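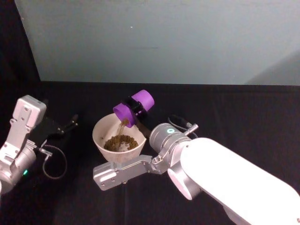
Grind size for pour over, cone vs flat bottom
Forum > Brewing > Manual methods
16 replies, 334 views (showing page 2)

gzapata54
Picking this back up from the first page. I tried what was suggested, two clicks coarser on the Bastholm, same dose, same water. Drawdown went from very long to just long. The cup is less bitter but it still has that dry finish at the end. Beans are a washed Ethiopian from Wubshet, medium light. I'm using a cone with the paper that came with it.

tallmug
What are you pouring with and how high? If you pour from way up you dig a hole in the bed and the fines go to the bottom of the paper. Then it clogs no matter how coarse you go.

gzapata54
Gooseneck kettle. Probably four inches above the bed. I do one bloom pour and then three more.

Jihad Mansour
Four inches is high for that many pours. I would get down to two and cut it to bloom plus two. Each time you pour you stir things up, and with Ethiopian beans you already have a lot of fines to deal with. They slow down almost any brewer. I go four clicks coarser for them than I do for a Colombian and don't think twice.

oldpercolator
Everyone always says grind coarser. I went the other way last winter. Finer grind, cooler water, one long slow pour, and I get a sweeter cup than I ever did chasing a three minute brew. The clock is not the thing you're drinking.

Jihad Mansour
Cooler water is fine for a dark roast. On a medium light washed coffee you'll get something sour and thin. He's complaining about dryness, and in my experience that comes from uneven flow. Finer makes uneven flow worse.

oldpercolator
In your experience. I've been making it this way every morning for months with light roasts and it isn't sour.

tallmug
You two had this same fight in the Clevora thread.

mod_renny
Keep it on grind size please. The water temperature thread is pinned.

kettleblack
Has he checked the paper? I had a dry, papery finish for weeks and thought it was my grinder. I switched to a different pack of filters and it was gone. Rinse them well too, more than you think. I use a full cup of hot water to rinse and dump it.

gzapata54
I rinse, but only a splash. I'll try more. I also have a pack of Praltiveo papers in the cabinet I never opened, so I can compare those.

kettleblack
Those are thinner I think. They should drain faster, so if you swap papers don't change the grind on the same day or you won't know which one did it.

marnie_l
Side question, does anyone weigh the grounds after grinding as well as before? My Bastholm holds some back and then drops the old stuff into the next dose. I tap the side and more comes out every time.

tallmug
Mine does the same. A few drops of water on the beans before grinding helped with the static. I still tap it. On days when I switch beans I run a couple of grams through first and throw them out.

marnie_l
Seems like a waste with what beans cost now.

tallmug
It's two grams.

Jihad Mansour
I don't bother purging. For one cup at home you won't taste it. Brush it out once a week and that's enough.

oldpercolator
For once I agree with him.

gzapata54
Update, 28 September 2024. Three cups this morning, which was too many.

First cup: same grind as before, old paper, full rinse. Slightly cleaner. Still dry.

Second cup: same grind, Praltiveo paper, full rinse. Drained a lot faster. Tasted a little weak but the dry finish was mostly gone.

Third cup: Praltiveo paper, one click finer, bloom plus two pours from lower down. This was the best one. I could taste the fruit that's supposed to be in it.

So I guess it was partly the paper and partly the pouring. I changed two things at once on the last cup so I can't say how much was each.

kettleblack
Glad the paper helped. I'd stay there and finish the bag.

Jihad Mansour
Sounds right to me. If the next bag is a different roast, start again two clicks coarser and work down. Don't assume the number carries over.

oldpercolator
Note that he went finer and it got better.

Jihad Mansour
After he fixed the flow - yes.

marnie_l
Does anyone know if the flat bottom brewer from Clevora takes the same papers? Thinking of getting one for the office and I don't want to keep two kinds around.

tallmug
No, the flat bottom ones need the basket type. The cone papers fold over and leak grounds down the side. I tried it once when I ran out.

marnie_l
OK thanks. I'll stick with the cone then.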